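Ticket 520 - Serving arm, counter cell, Korletey canteen
Status: open, waiting for Nenadix
Opened: January 31, 2026
Priority: 2

Problem: the arm stops during the lunch program and shows "position not confirmed". It happens mostly when it must let go of a piece near the bowl. After a restart it works again for 15 minutes or so, then the same message comes.

What we tried already:
Restart of the controller, no change.
Speed lowered from 100 to 94 percent, no change.
New teaching of the release point, better for one shift only.
Same program in the Zudmont simulation, no stop at all. 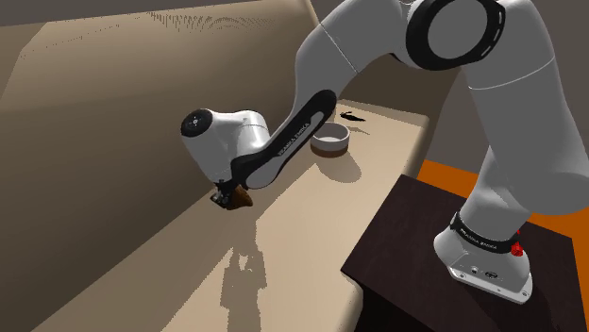
In the simulation the bowl is always in the same place. In our kitchen it is not. The staff on the line move it when they wipe the counter, and they put it back by eye. Before the arm came this was no problem, a person just looks and reaches a little farther. I don't want to write this as an operator mistake, they clean the way they were trained to clean.

Something else you should know. The two colleagues who did the plating before are now at the counter with the guests, and they like this work better. But when the arm stops, one of them must run back, open the gate, confirm the message and finish the plates by hand. At busy times the line waits. They asked me who is responsible for the restart, and I could not answer - our work instruction from March says only "operator".

Questions to Nenadix:
Can the release point have a wider tolerance, or do we need a fixed holder for the bowl?
Can the message also show on the screen at the counter?
Is the setting the same as at the Grerkau site? They don't report this stop.

Log file is attached. Please don't close the ticket before we have run one full week without a stop.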